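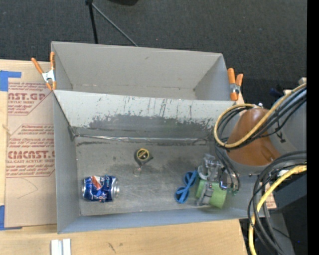 Hye-jin Ahn asked whether the linkage gripper is worth the extra weight over a plain parallel jaw for bin work. I've had both on the arm through February, so a few notes in this thread.

Setup first. Two metal bins side by side, a few household items, pick from one and place in the other. The linkage gripper is the one we get from Aitken. The parallel jaw is the older Bonbridge unit. Same arm, same controller, same planner for both.

Total so far is 811 attempts with the Aitken and 629 with the Bonbridge. The counts don't match because the Bonbridge went back to the Atcombe shop for new finger pads. I'll even them up before I post success rates.

Soda can: both manage it. The Aitken fingers wrap a little, so an off-center approach still ends in a hold. The parallel jaw wants the can lined up, and a can with dents in it makes that harder to get right.

Tape measure: the parallel jaw is better. It's small and dark and sits low on the floor of the bin. The linkage fingers swing inward as they close and the tips come up off the metal a few millimeters. I had to add a lower approach height just for small items.

Anything looped or twisted is a toss-up. If a finger goes through a loop, the pick looks great and then the release fails. I've started scoring those separately – a pick that won't let go isn't a success for us.

Cables matter more than I planned for. The Aitken needs more of them at the wrist, and a big loop of slack limits how far I'm willing to rotate near the bin walls. I capped wrist rotation in software and lost 36 of the grasp candidates in the test set.

Clamp your bins. Before I did, a finger touching a wall could shift the bin enough to throw off the calibration, and I'd be chasing a camera problem that wasn't there.

Changing grippers takes me 9 minutes, plus a fresh hand-eye calibration. The Trultthorpe quick-change plate would shorten that, but it adds length and I'm already close to the reach limit at the far wall.

So, Hye-jin: for mixed items I'd take the linkage gripper. For small flat stuff, keep the parallel jaw. Suction is next on the list and I'll add to this thread when I have numbers.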